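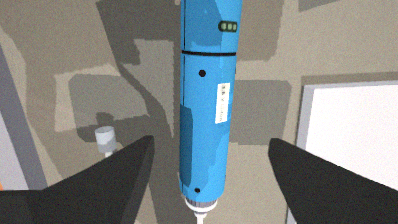

I went to the Gridstead open day in January mostly because it was free and because a guy at work won't stop sending me links about robots taking over assembly jobs. The place is out past Turnham, in an office park where you drive by the entrance twice before you see it.

The part I stayed for was the simulation demo. The arm lives in software, along with its gripper, an electric screwdriver and a stand with some nuts, and the whole thing plays on a big monitor while somebody talks over it. We were told the system had practiced 120 hours this way before anyone let it near real hardware. Fine. I have practiced a lot of guitar in my head.

I asked how often it gets the job done and was told 86 percent. Of what, though? The simulated runs, it took me 3 tries to find out. For the real arm there was "encouraging early data," and then a man wanted to know about parking. 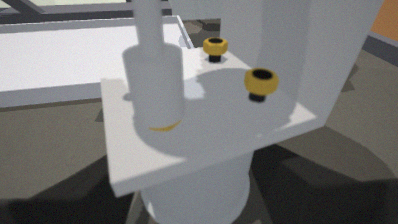

My trouble is with the nuts. I put together shelving for a living for four years, and the ones that ate my afternoon were the ones with a burr on the thread, or a bit of grease, or a bolt that had gone in slightly crooked. I asked if the software had any of that in it. Some randomization, they said – friction, mostly, and lighting. Cross-threading is on the list for the Ibarra release, whenever that comes.

I'll go back if they run the real one. The coffee was good, and I still have the visitor badge in my car.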